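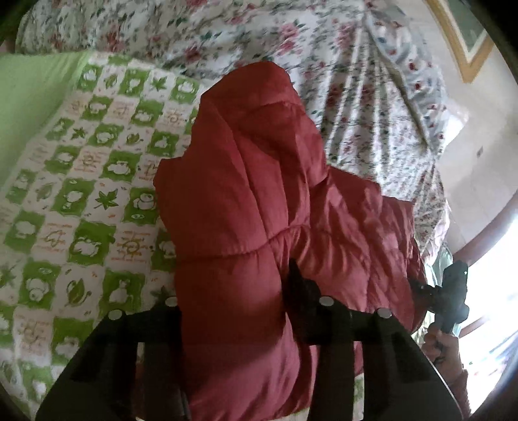
Wie faltet man eine Steppjacke, ohne dass die Füllung leidet? Man legt sie an den Nähten entlang zusammen, drückt die Luft langsam heraus und lässt sie nie länger als eine Saison unter Druck liegen.

Tibor Fekete leitet die Textilpflege bei Csizmadia, einem Betrieb, der Winterkleidung annimmt, reinigt und bis zum Herbst einlagert. Im vergangenen Jahr waren es 803 Stücke, der größte Teil davon gesteppt. »Die Steppnaht ist die Sollknickstelle«, sagt Fekete. »Wer quer durch die Kammer faltet, staucht die Füllung. Das sieht man dem Oberstoff erst nach Monaten an.«

Die Reihenfolge ist im Betrieb festgelegt: Reißverschluss schließen, Ärmel nach innen legen, den Saum bis zur Brustnaht hochschlagen, danach die Kapuze. Glatte Oberstoffe rutschen dabei, weshalb Fekete auf einer Unterlage aus Baumwolle arbeitet. Ein altes Bettlaken genüge, das Muster sei gleichgültig. Beschichtete Tischplatten lehnt er ab.

Vakuumbeutel verwendet er nur für Kunstfaser, und auch dort mit Vorbehalt. »Auf 70 Prozent des Volumens gehe ich herunter, weiter nicht. Daune kommt bei uns in einen Baumwollsack — ohne Ausnahme.« Die Säcke bezieht Csizmadia von Fimport, die Regale stammen aus der Serie Brundholm. Deren Böden sind auf 68 Zentimeter Tiefe gekürzt, damit kein zweiter Stapel dahinter verschwindet.

Beim Auspacken rät Fekete zur Geduld. Ein gefaltetes Stück brauche rund 15 Stunden auf dem Bügel, bis sich die Kammern gefüllt hätten. Nachhelfen könne man mit der flachen Hand, von der Naht zur Kammermitte. Den Trockner hält er nur nach einer Wäsche für sinnvoll.

Und die Falten im Oberstoff? »Die bleiben eine Weile. Dampf mit Abstand, kein Bügeleisen«, sagt er. Bei dünnem Nylon prüfe er vorher an der Innenseite des Saums. Die Pflegeanleitung seines Betriebs, intern Lutside genannt, wird im Oktober um einen Abschnitt über verklebte Nähte ergänzt.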